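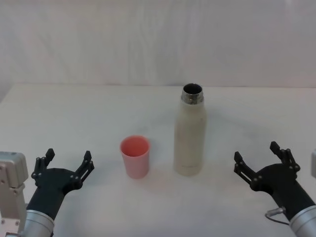
A small pink plastic cup on a white tabletop

What Is a Public Hearing?
A guide for young residents from the Plorkosstead City Clerk's Office
Updated Jul 15, 2023

The city council makes local laws for Plorkosstead. A local law is called an ordinance. Ordinances cover matters such as where cars may park, how late the parks stay open, and what kinds of buildings may go up on a street. Before the council votes on most ordinances, it must hold a public hearing.

A public hearing is a part of a council meeting when people who are not on the council may speak. They may say that they like an idea, that they dislike it, or that they would like it changed. Children may speak as well as adults. You do not have to be old enough to vote.

How does a hearing get on the calendar?

First, a council member writes down an idea for an ordinance, usually with help from the city attorney. The attorney is a lawyer who works for the city and checks that a new rule would not break any state or national law. At this stage the idea is called a draft.

The draft then has its first reading. Long ago, a clerk stood up and read every word aloud, and some drafts took hours. Today the clerk reads only the title, and the full text is given to the council on paper. After the first reading, the council sets a date for the hearing.

The city must tell people about the hearing at least 16 days ahead. The announcement is called a public notice. It is placed on the board outside City Hall, at the front desk of each library branch, and on the city website. If the notice goes up late, the hearing has to be moved to another date.

What happens at the hearing?

The council president opens the hearing by reading the name of the draft. A member of the city staff explains what the draft would do. Council members may ask the staff questions, and then it is the public's turn.

Anyone who wants to speak fills out a speaker card and gives it to the clerk. The card asks for your name, the number of the draft, and whether you support it, oppose it, or have another comment. The clerk calls names in the order the cards were turned in. When your name is called, you walk to the microphone and may talk for up to three minutes. A small light near the microphone turns yellow when your time is almost over and red when it has ended.

There are rules for listening too. People in the room are asked not to clap, boo, or shout while someone is speaking. Some speakers are nervous, and a loud room can make it harder for them to say what they came to say.

Council members do not usually answer during the hearing. They take notes and may reply later, when the council discusses the draft.

If you would prefer not to speak, you may send a letter or an e-mail. Written comments become part of the record — the file the city keeps about each draft — and council members receive them before they vote.

An example from Gurnik Park

In June, the council held a hearing on a draft that would have closed Gurnik Park at sunset all year. The council received comments from 83 people, some in person and some in writing. Several students from Brarnano Elementary School wrote that their soccer practice ends after dark in the late fall. Neighbors on Varma Street wrote that noise from the park kept their families awake.

The council changed the draft. A change to a draft is called an amendment. Under the amendment, the playing fields may stay open later for teams with a permit, and the rest of the park closes at sunset. Some people on each side were still unhappy with the result. The council must listen to everyone, but it cannot always do what everyone asks.

What happens next?

When the last speaker has finished, the president closes the hearing. The draft then has its second reading, and the council discusses it in the open, where anyone may watch. Members may offer amendments. If an amendment makes a very large change, a second hearing may be needed.

Finally, the council votes. If more than half of the members vote yes, the draft goes to the mayor. The mayor may sign it or may send it back with a veto, a word that comes from Latin and means "I forbid." The council can vote again after a veto, but it then needs more yes votes than before.

Words to know

Amendment: a change made to a draft.
Draft: a proposed ordinance that has not been passed.
Ordinance: a law made by a city.
Public notice: an announcement that a hearing will be held.
Record: the papers and recordings the city keeps about a draft.
Veto: a mayor's decision to reject a draft the council has passed.

School groups that wish to attend a hearing should contact the City Clerk's Office so that seats can be set aside. Speaker cards are available at the clerk's desk before each meeting.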